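Workshop notebook
14th May
Dean Greenwood
5 min read

Second batch of the rye sour went wrong in the same way as the first, so I am writing this up properly before I change anything else.

Starting point for anyone reading who missed the April entries: we are trying to get one starter to serve both the pan loaf and the seeded crispbread, so that the Losthorpe kitchen only has to keep one tub going. The Mudgway starter was picked because it rises slowly and keeps for days in the cooler. Tuấn has been feeding it. I have been baking from it.

Batch 1, last week. 600 g dark rye, same weight of water, starter at a tenth of the flour. Left overnight on the shelf over the proofer. Smelled fine in the morning, a bit like green apple. Dough was slack but workable. Loaf came out with a flat top and a gummy band along the bottom, maybe a finger thick. Crumb over the band was good. Taste was good. Crispbread from the same sour was fine.

Batch 2, baked this morning. Same weights. I let the sour go longer because I had decided the first one was underripe. Gummy band again, slightly thicker. Top flat again, with a crack down one side. Crispbread fine again.

So a longer sour did not help and may have hurt. Things I can rule out:

Oven. I put the probe in two spots and it read the same as the dial at both. The wheat loaves that went in on the lower deck came out normal.

Underbaking. I left one loaf in 9 minutes past the other. The crust got darker and the band was still there. Cut both next day for batch 1 and the band had not firmed up at all.

Tins. Used the old black ones for one loaf and the new ones for the other. No difference that I could see.

What I have not ruled out is the flour. The sack we opened in April is the Cultitz dark rye, and the one before it was the last of the old supplier's. I went back through the notebook and every good pan loaf is from the old sack. There was one middling loaf on the day we changed over, when the bin would have had both flours in it. I should have caught this sooner. The crispbread is rolled so thin that it would hide almost anything.

If the new flour has more enzyme activity, the starch would be breaking down before the crumb can set, and a longer sour at low acidity would make that worse. It fits. It is also only a guess until I test it.

Quick and dirty test I did at noon: stirred a spoonful of each flour into hot water in two jars (there was a cup of the old flour left in the sample drawer, labeled). Both thickened. After an hour on the warm shelf the new one had gone thin enough to pour and the old one still held a spoon mark. No thermometer in the jars, so I would not hang much on it, but I did it twice and got the same thing.

Temperatures. The shelf over the proofer read 31 C when I checked it after lunch. I had been writing "room temp" in this book for weeks, and it is clearly not. The bench by the back door was 23 C at the same time. The old batches from the winter were on the bench. That is a second change on top of the flour and I can't separate the two from what I have.

Plan:

1. Sour with new flour on the bench, and sour with new flour on the shelf, same weights, same starter, same clock.
2. Salt. Tuấn thinks we should put part of the salt in the sour itself to slow it down. I would rather do this after step 1 so we know what we are looking at.
3. More of the flour into the sour. At the moment it is nearly a third of the total rye, which is low. The books I have say to go higher with flour like this so that the dough is acidic enough when it reaches the oven. Try half.
4. pH strips. We have a roll somewhere, it was in the Kukix box with the piping tips. If they are out of date, order more.

Not doing: changing the starter. It doubles on schedule and smells right. I do not want to lose it over a sack of flour.

Notes on handling, so I stop relearning them. Wet hands and a wet scraper, no flour on the bench. Smooth the top with the back of a spoon dipped in water. The crack on batch 2 was my fault, I left the tin uncovered while I dealt with the delivery and the top skinned over. Cover with the lid from the long tin, it fits well enough if turned upside down. Bake when small pinholes show on the surface. Both of these batches went in later than that, I think, and the flat top is probably overproofing on its own account and separate from the gummy band. Watch for it next time instead of going by the clock.

Crispbread, for the record, since it keeps getting one word. Rolled with the notched pin, docked, seeds pressed in after docking. Second bake at low heat with the door cracked until it snaps. The pieces near the fan curl. Turning the tray halfway helps some. Sesame browns ahead of the flax, so either put it on late or leave it off. I like it better without.

Leftovers: half of batch 2 is sliced and in the freezer for crumbs. Old-bread soaker might be worth trying in the pan loaf once the band is sorted out, not before.

To buy: parchment, caraway, one more lidded tub. Ask Cultitz if they have a falling number for this lot. It will be on their sheet if they tested it, and I have the lot code copied inside the front cover.

Next bake when the two sours are ready. Tuấn to feed the starter tomorrow evening, equal weights, back in the cooler after it has started to move.
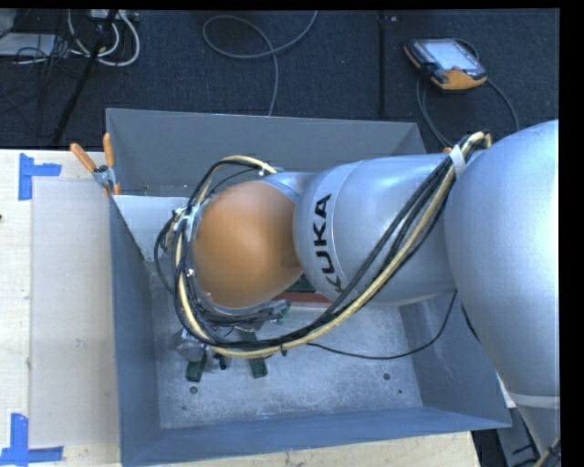 Tuấn Ngô: Read this through. I'd still put the salt in one of the bench sours now, there's enough starter for a third tub and it saves us a week. Strips are in the drawer under the scale, I moved them. Also the old flour in the sample drawer was from the bottom of the sack, so I don't know how fair your jar test is. I'll feed at six.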